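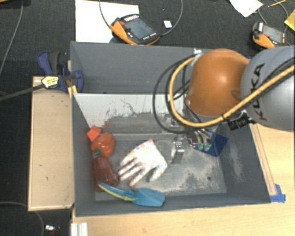

Fig. 1. Mixed contents of a deep gray bin: work glove, bell pepper, cube, toy-like shovel and more.

Sorting and Storage, Unit 3: The Mixed Bin

Instructor: Tamer Daher

I love this unit! Everyone has a mixed bin somewhere – in the garage, under the sink, at the back of the classroom closet – and most of us treat it as a failure of character. For the next two sessions we're going to treat it as a source of information.

Start with Fig. 1 and try to find one word that covers the whole lot. "Tools" gets you the glove and maybe the shovel. "Kitchen" gets you the pepper. "Toys" gets you the shovel again, and perhaps the cube. You'll notice the shovel keeps turning up, and that is the first big idea of the unit: a thing can belong honestly to more than one group, and a good system picks one home for it and sticks with it.

Three ways to sort

By use. Ask what you'd be doing when you reached for the item. Strong for garages and workshops, weak for anything you've kept out of affection.

By shape and handling. The pepper and the cube take up a small, predictable patch of floor. A glove spreads out, and you can fold it or stack on it. A shovel has a long handle that lands on top of its neighbors (look at the handle and the red cup-like container on the left side). Long things often do better upright or on a hook.

By how long it keeps. People forget this one! Fresh food goes bad and a metal bracket doesn't, so whatever else you decide, the pepper gets sorted first. In class we call this the Trikcombe rule, after the shared pantry at Trikcombe where I learned it the hard way one November, with a squash.

About depth

Deep bins are wonderful for big light things and terrible for small ones. Small pieces go to the bottom and stay there. Try to keep a single layer, as in the figure, where you can still pick out the little metallic bracket-like piece to the right of the glove. Add a second layer and you'd be digging for it.

My own worst case was the Jatari workshop cleanout. We logged 1,009 items, and 564 of them came from deep bins. What a glorious week that was. I still have the log and will bring it in – please handle the pages gently, the tape is giving up.

For next time

Empty one mixed bin at home onto a sheet or a table. Sort it by use, write down the groups, then mix it up and sort it again by shape and handling. Bring both lists. Note any item that changed neighbors between the two, and any item you couldn't name (these make the best discussions, so don't throw them out yet).

If you don't have a bin, a kitchen drawer is fine. Purses and glove compartments have also gone very well in past years.

Related handouts
Unit 2: Labels People Will Read
Unit 4: Hooks, Rails and Upright Storage
Reading notes: The Thepsuriya Pantry Study
Worksheet: Lurus Shelf Planner
Log sheet for home sorting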